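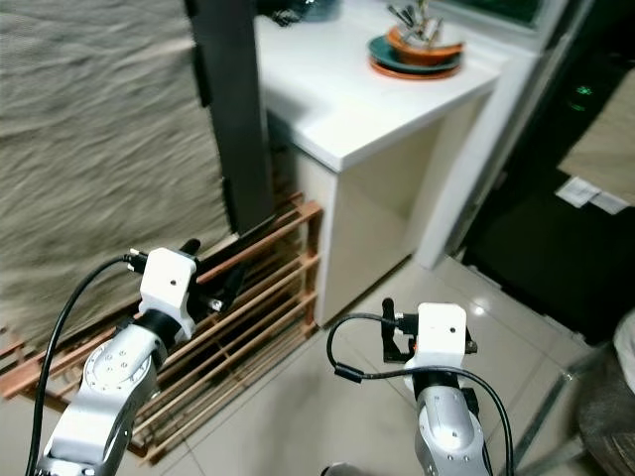

## Regrouting a tiled floor

This page covers removal and replacement of cement grout in a ceramic or porcelain tile floor with joints between 1/8 and 3/8 inch. It does not cover epoxy grout, natural stone, or shower pans. For those, see the separate notes by Antigoni Sotiropoulos on the Nallholm site.

Regrouting is the correct repair when the tile is sound and the grout is cracked, powdery, or missing. If the tile moves underfoot, new grout will crack in the same places. Fix the tile first.

### Check the floor

1. Tap each tile with the handle of a screwdriver. A hollow sound means the tile has lost contact with the mortar below. Mark hollow tiles with painter's tape.
2. Press down on opposite corners of any marked tile. If it rocks, lift and reset it before going further.
3. Drag a utility blade along several joints with light pressure. Grout that comes away as powder needs full removal. Grout that resists the blade can stay only if the depth above it is at least two-thirds of the tile thickness.
4. Look for cracks that run in a straight line across several tiles. These usually follow a joint in the subfloor, and grout will not hold them.

### Tools and materials

- Oscillating tool with a carbide grout blade, or a manual grout saw
- Shop vacuum with a fine dust filter
- Respirator rated for silica dust, safety glasses, knee pads
- Rubber grout float
- Two buckets, one for mixing and one for rinsing
- Grout sponges with rounded corners
- Margin trowel
- Sanded cement grout for joints 1/8 inch and wider
- Color-matched caulk for the perimeter

Do not use unsanded grout in these joints. It shrinks as it cures and will pull away from the tile edge.

### Estimating quantity

Coverage depends on tile size, joint width, and joint depth. For each square foot of floor, the joint volume in cubic inches is:

 V = 144 x W x D x (L + S) / (L x S)

L and S are the length and width of one tile, W is the joint width, and D is the joint depth, all in inches. Multiply by the floor area.

The worked case is the Innes kitchen: 12 inch square tile, 1/4 inch joints, 1/4 inch deep. That gives 1.5 cubic inches per square foot. The total floor area on that job, including the hall, was 300 square feet, so 450 cubic inches of joint. We ordered for 500. Buy all bags from one lot number if the store has them, and blend the dry powder from different bags if it does not.

### Removing the old grout

1. Vacuum the floor and close off the room. Tape plastic over supply and return vents.
2. Set the oscillating tool to a medium speed. High speed heats the blade and wears the carbide.
3. Start in the center of a joint and work outward. Keep the blade parallel to the tile edge. Most chipped edges come from twisting the tool at an intersection.
4. Stop the blade 1/2 inch short of each intersection and finish by hand.
5. Hold the vacuum nozzle next to the blade while cutting. A second person makes this easier.
6. Vacuum each joint again and wipe with a barely damp sponge. Let the floor dry overnight.

Joints along cabinets and walls should be cleared completely, down to the substrate. These get caulk, not grout.

Toe kicks are awkward for most oscillating tools. A manual saw with a bent handle fits under a 3-1/2 inch overhang. Jean Dow uses a worn hacksaw blade wrapped in tape, and it works on soft grout only.

### Mixing

Measure clean water first, then add powder. Use the ratio on the bag. Mix by hand with the margin trowel until there are no dry pockets, let the batch slake for 10 minutes, and mix again. The result should hold a peak and slump slowly.

Do not add water after slaking. Extra water is the main cause of blotchy color. Mix only what you can place in 40 minutes, less in a warm room.

### Placing the grout

1. Dampen the joints with a sponge. There should be no standing water.
2. Load the float and push grout into the joints at a 45 degree angle, moving diagonally across the tile.
3. Make a second pass from the opposite direction to fill voids.
4. Hold the float nearly upright and scrape off the excess, again on the diagonal.
5. Work in sections of 20 square feet, starting at the corner farthest from the door.

### Cleanup and cure

Wait until the grout in the joint is firm to a fingertip, normally 15 to 30 minutes. Wipe with a well-wrung sponge in light circles, then make single diagonal passes, turning the sponge to a clean face each time. Change the rinse water often.

Haze appears after a few hours. Buff it with a dry cloth. Do not use an acid cleaner during the first 10 days.

Keep foot traffic off for 24 hours and furniture off for 72. Caulk the perimeter once the grout is dry - masking both sides of the joint gives a cleaner line. Apply a penetrating sealer after the cure time on the bag, if the grout calls for one.

### Revision notes

- 28th September: corrected the volume formula, which had W and D divided in the wrong place.
- January: removed the section on grout colorant. It will return as its own page.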